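Jullville Bike Library
Progress report to the Mitsotakis-Vlachou Fund, September

Loans
We now have 143 members, up from 98 at the last report. Most borrow for a month at a time. Hybrids go out first and the folding bikes last, which has been the pattern since spring. We have stopped buying folders and will sell three of them once the paperwork is cleared with your office.

Lights and locks
Every loan bike leaves with a front and rear light and a U-lock. The battery lights bought under the first payment were a poor choice. The rubber straps split and members kept bringing them back flat. Lautaro Navarrete has moved nine commuter bikes over to hub dynamo lights, and there have been no returns on those so far. The dynamo wheels cost more up front — almost double — but we would like to continue with them and take the difference from the tire budget. Please let us know if this needs a formal change request.

Repairs
Brake pads and chains were the main cost again. Grilavmont changed its minimum order in the summer, so we now buy pads together with the Serkora shop across the river and split the box. Yiğit Güneş handles the order. Two cargo bikes are still off the road waiting for a rear rack that fits the longer frame.

Workshop and training
The evening maintenance class ran for three terms. Eirini Tzavaras taught flats and brake adjustment, and Michalis Tsakiris took over the wheel truing session. Attendance dropped in the last term when we moved the start to 6:30 p.m., so we are going back to 7. The second truing stand has been ordered and the spoke rack is up.
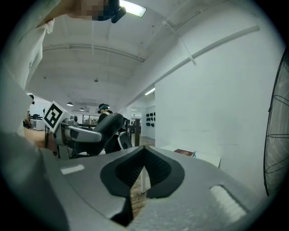 Still to do
Finish the dynamo conversions if the change is approved.
Fit the racks and return both cargo bikes to the loan list.
Send the insurance renewal — Vangelis Michailidis has the quote and will forward it with the receipts.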